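Home | Projects | Join a study | Contact
Last updated: October

Call for operators: simulated garden tasks

Skorkum is recruiting 20 remote operators to record demonstrations for the Livach learning system.
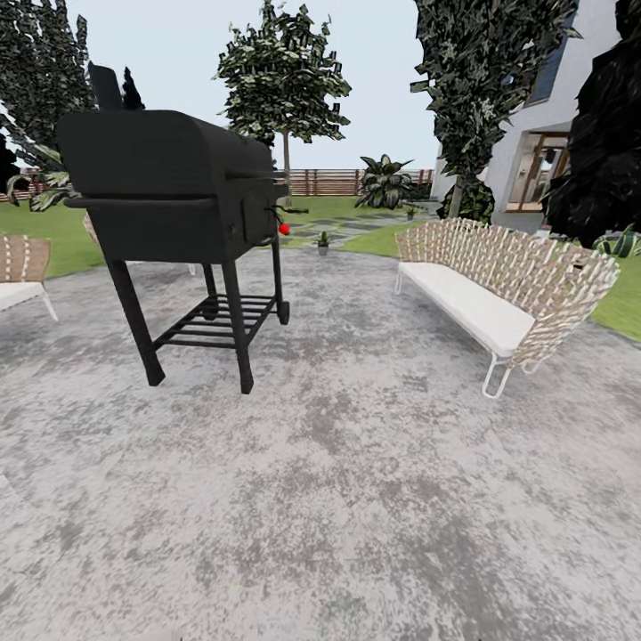
Sessions last 5 hours and take place in simulation. Operators steer a two-armed robot through tidying tasks outdoors. Large fixtures such as the grill and the long sofa count as obstacles, and contact with them voids an episode.

The target is 4000 accepted episodes.
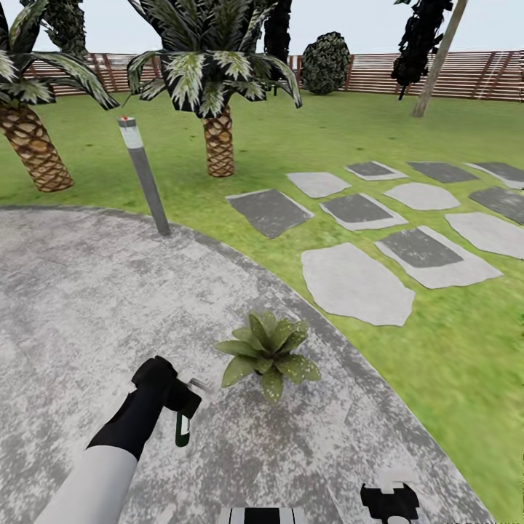
Rejected episodes are repeated within the same session.
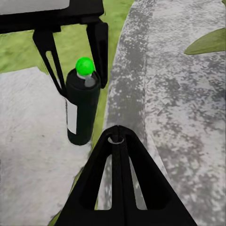
How to apply

Write to Lenka Rusnák by Friday.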